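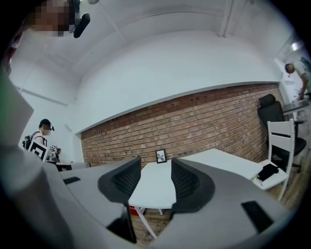 Interior work on the ground-floor workroom at Nundwood has reached the final inspection stage, project lead Angelica Malabanan said Monday. The red brick wall was kept exposed, and the surfaces above it were repaired and painted white.

The brick had been covered by paneling since an earlier conversion of the building. Removal of the panels in January showed that most of the wall was sound, with failed mortar limited to the lower courses near the corner. Contractor Rathnayake raked out the damaged joints to a depth of 20 millimeters and refilled them with a lime mortar. A total of 44 bricks were too badly spalled to keep and were replaced with salvaged units from the rear yard wall.

The ledge between the brick and the upper wall was also retained. It marks the point where the wall changes thickness, and early drawings had called for it to be boxed in. Kulsoom Zaidi, who prepared the revised drawings, said the box would have trapped moisture at the top of the brick and made later checks of the joint difficult. The ledge was patched, primed and painted white to match the plaster.

Plaster repairs on the upper walls took longer than planned. Cracks had formed where the wall surface changes direction, and a first coat of filler opened again within a week. The crew cut the cracks back, bridged them with mesh tape and applied a new skim coat. No further movement has been recorded, although the monitoring period has four weeks left to run.

The ceiling keeps its recessed panels and its white beam. Panels can be lifted out one at a time for access to wiring, and each position is listed on a plan held at the front desk.

Floor area is roughly 157 square meters. The counter stays on the side next to the brick wall, where it has access to the existing power supply. The brick was left without a sealer, and the maintenance sheet specifies dry brushing only — no water, no detergent — for the first year.

A quote for similar work on the adjoining room has been requested from Rathnayake and a second contractor, Botia. Malabanan said the scope would depend on the condition of the brick behind the paneling there, which has yet to be opened up.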